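Hi all, quick update on the Brerkura teaching work. We're at 491 hand-guided demos now, 13 of them from Wednesday alone, which made for a long day!

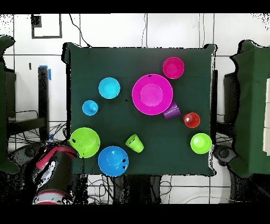

Guiding the arm by hand is still slower than I'd like. My wrists notice it (so does the schedule), and I'd love to try the Valine remote handset before December.

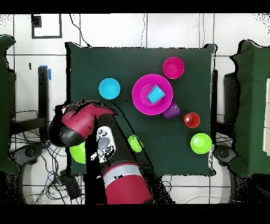
Filirar asked whether we'd need more money for that. I don't think so, just 3 extra days to set it up.
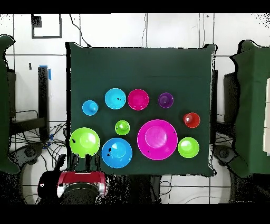

Next up is sorting the demos by size of dish. The very large magenta one gets its own folder, and I want 100 clean runs in there before we train again.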